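Wednesday, late afternoon, film room

Good session today. Really good. Writing it down before it gets away from me and before somebody wipes the whiteboard.

Finished charting the Flivemness game. All 112 plays are in now, offense and defense, with the two-minute stuff at the end of the first half done twice, once at full speed and once frame by frame. Their front was giving us fits in the first quarter and I had it down in my head as a blocking problem. It's a tell problem! Our tight end's split tightens up by a good half step every time we run to his side. Their linebackers were leaning before the snap. Once you see it you can't stop seeing it.

Checked it against the Kenari game from last month and the same thing is there, only Kenari's backers never picked up on it. So it's been with us a while.

To do: ask the line coach if the split is being taught that way or if it just crept in. My guess is crept in. Two fixes to try at practice — tighten him on everything for a week, or paint a spot on the turf and make him line up on it until he's sick of it. I like the spot.

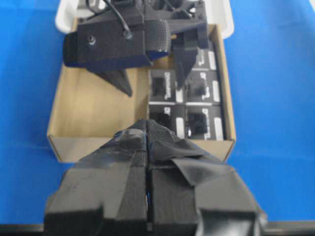

Third down is where I got excited. I've been grouping third downs by distance only (short, medium, long) and that was hiding things. Re-sorted them by what we ran on second down and the chart suddenly has a shape. After an incompletion we throw short of the sticks way too often, like we're trying to get the missed yards back politely. After a run of any length we take our shots and hit a fair number of them. Same quarterback, same playbook. I want the play callers to look at this before the Takamard game without me saying a word first, to see if they spot it too.

Caution to self: the re-sort makes some of the groups tiny. 5 plays in the smallest one. Don't go waving that one around in the meeting.

Punt team. Hang time is fine, coverage lanes are fine, and we still gave up the long return against Flivemness. Ran it back a bunch of times. The left gunner gets held up by a double team and the man inside him fills over to help, which opens the lane he was supposed to own. Great effort, wrong place. Show him the end zone angle, the sideline angle doesn't make it clear at all.

Tagging notes, for whoever charts next:
Motion that resets before the snap gets tagged as motion. I had been skipping those and had to go back for all of them.
Spikes and kneels stay in the count but come out of the success rate.
Penalty plays get their own row even if the down is replayed.
If the angle is bad, leave the coverage blank. A blank is better than a guess, I found 2 guesses of mine from the Vieira game that were flat wrong.

The new template handles all of that and sorts fast now, even with the whole season loaded. We're past 600 clips. In February I could barely get one game to open.

Takamard next. Watched only their first two drives so far and they play a LOT of two-high safety, more than I expected from a team that blitzes like they do. Want to know who rotates down and when. If it's always the boundary safety, the seam is going to be there and our tight end (with his new painted spot) is the guy to run it.

Still open: red zone cutups, their kickoff team, and the snap count on our false starts. Starting with the red zone in the morning.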